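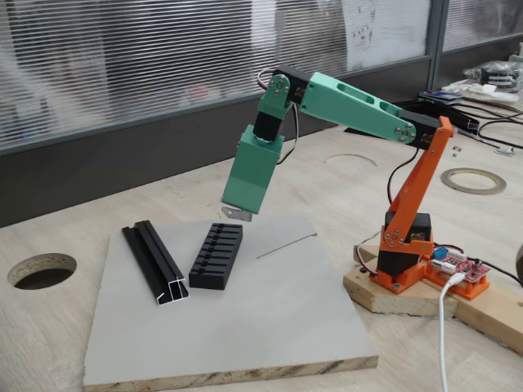

Nazanin Mazandarani wanted more tables and fewer speeches, and told the Skoltdale council so on Tuesday night before the vote on the old Farkas building. People there need a flat surface and a plug, she said, the rest they bring themselves.

She got most of it. The council agreed to keep the Hokmont workshop open through December, evenings included, same rent as before. Vote was 5 to 2.

The workshop has 239 members on the books, up from last year. Small parts, printed brackets, wiring, bench work mostly. Woodworking stays down the hall, dust being the old complaint.

Money goes first to the worktables. Thirteen are due for new tops, with holes cut through for cables so cords quit running across the walkway. Pascual Salinas asked for scrap board to be kept at every bench, to save the tops from drill bits and hot glue. Agreed, no vote needed.

Ivana Escobar voted against. Wants to see the heating bill first. Said she would of supported a shorter lease.

Parking not settled. The lot behind Farkas still floods at the low end and the county hasnt answered the last letter.

Beginner nights start up again next week, servos and basic wiring, Rocío Ibarra teaching. Bring your own screwdrivers, the small ones keep walking off. Sign-up sheet is by the side door.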